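Wilgate cell back at work after finger and cable service

The cloth-handling robot at Wilgate's Brusport site is running again after a service that took most of two working days in April. The arm, which staff call Wiver after the project that paid for it, had been missing more folds than usual since the end of winter.

Banafsheh Soltani, who looks after the cell, said the first sign was in the logs. The gripper was closing to the right width but reporting less force than it had in the fall. By the time she stopped it for service, the count on the finger pads stood at 2,956 hours. The previous set had been changed well before that.

"The pads go smooth and then they skate," Soltani said. "On a box you might not notice. On a thin cloth you get one layer when you wanted two, or you get nothing."

Both fingers were taken off, cleaned and checked for play at the base. The left one had a slight wobble, traced to a screw that had backed out by less than a turn. It was refitted with thread lock and tightened to the figure in the manual. The pads were replaced on both sides so they would wear together.

The wrist cable came next. It runs down the outside of the last two joints, and the jacket had started to crack where it bends. Soltani put in a new cable with a longer loop and moved one clip farther up the arm. The old one has gone to Veloso, the contractor that built the cell, which wants to look at the break in the jacket.

After the mechanical work, the wrist camera had to be lined up with the fingers again. The mount had been loosened to reach the cable, and even a small tilt puts the fingertips in the wrong place at the bottom of the view. The procedure uses a printed board first and then soft goods on an upholstered surface, with the gripper open and the tips held just above the fabric.

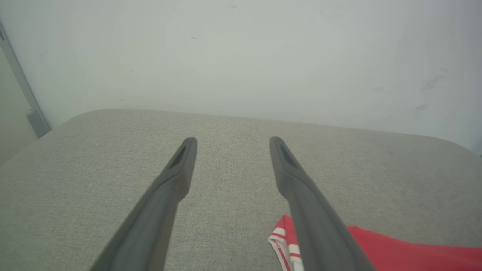 The open gripper over pale gray upholstery, with a red and white piece of fabric at lower right.

Forough Safavi, who runs the test program, said the soft surface matters for setting the height. A cushion gives when the fingers press into it, so a height taken from a hard table comes out wrong. Her team sets the approach on the table, then lowers it in small steps over the cushion until the force reading changes.

Safavi ran 913 grasps once the camera was set. The first 52 were done at reduced speed with someone at the stop button, as the site rules require after any work on the wrist. She said the force readings were back in line with the fall numbers, though pieces with a thick hem still gave trouble when the fingers came down across the hem at a shallow angle. That problem was there before the service and is being handled in software.

The pads will now be inspected every 746 hours, and the base screws checked at the same time. Soltani has also added the wrist cable to the monthly walkaround sheet. A second set of fingers is on order from Veloso and will be kept at Brusport as a spare.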